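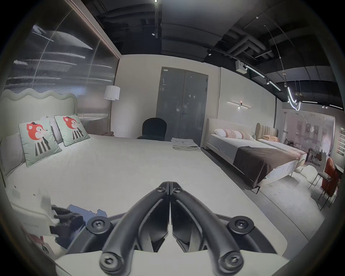 *Curved fingers on the hand-held, jaws closed, over the big bed with the white sheet.*

**Curved or flat fingers for cushions and pillows?**

**bulent_a**

Hello all. I am comparing two finger sets for our hand-held gripper, the curved black ones you see in the picture and the flat padded ones from Broltel. The task is bedding: pick up a cushion, put it against the headboard, take a pillow by the corner, lift a fold of the sheet.

My results until now, same operator for both sets, 90 tries with each:

- Cushions: curved is clearly better. The tips go behind the seam and hold.
- Pillows: almost the same.
- Smooth sheet: flat is better. With curved tips the contact is very small and the cloth slides out.

I would like to stay with one set for everything, so I lean to the curved. Does somebody have experience with the sheet problem?

Bülent Aydoğan

**junipercrawls**

I ran the curved ones for most of August on towels and had the same sliding. We put a thin silicone sleeve on the last part of each finger and it helped a lot. The sleeves wear out though, ours needed changing after 700 grasps.

What wrist camera do you use? If it's the wide fisheye, the closed tips sit near the middle of the view, and I found that annoying for small folds.

**bulent_a**

Yes, it is the wide one. The tips are near the middle also for me. I did not think of it as a problem, because I like to see where they meet. But for a fold it is maybe true that I am hiding the thing I want to grasp.

Which thickness was your sleeve?

**junipercrawls**

1 mm. We tried 2 mm first and the jaws didn't close fully any more.

**clestport_lab**

I have to disagree with the one-set plan. Ninety tries by one person tells you which set that person likes. We had three operators in our comparison and they didn't agree even on cushions. Also check your screws before you blame the shape. On our Prutano mount the finger screws got a little loose and the tips didn't meet properly, and thin cloth went straight through the gap.

**bulent_a**

This is a fair point about the operators. I can ask two colleagues to repeat it, but only for the sheet and the cushions, I do not have time for the full list.

The screws I checked in the morning, before I started. The hex key was always with me. I did not check again at the end, so I will do this next time and write down the gap.

**furnival_k**

Why not fix the sheet in the controller? If you close slower near the end and keep a little more force, curved tips hold cotton fine. On the arm I got rid of most slips that way and never touched the hardware.

**clestport_lab**

He's on a hand-held. The "controller" is his hand.

**furnival_k**

Fair, I read too fast. But the data goes to an arm at some point, and then the closing speed matters. I would still log it now.

**bulent_a**

We log the jaw opening, so the speed can be calculated later. The force we do not have at all on this tool – it is on my wish list.

Plan for the next round: curved with 1 mm sleeve against flat, three operators, screws checked before and after. I will post the table in this thread.

**junipercrawls**

Please note which sheet it is too. Our worst results were on a brand new one and I never found out if it was the cloth or us.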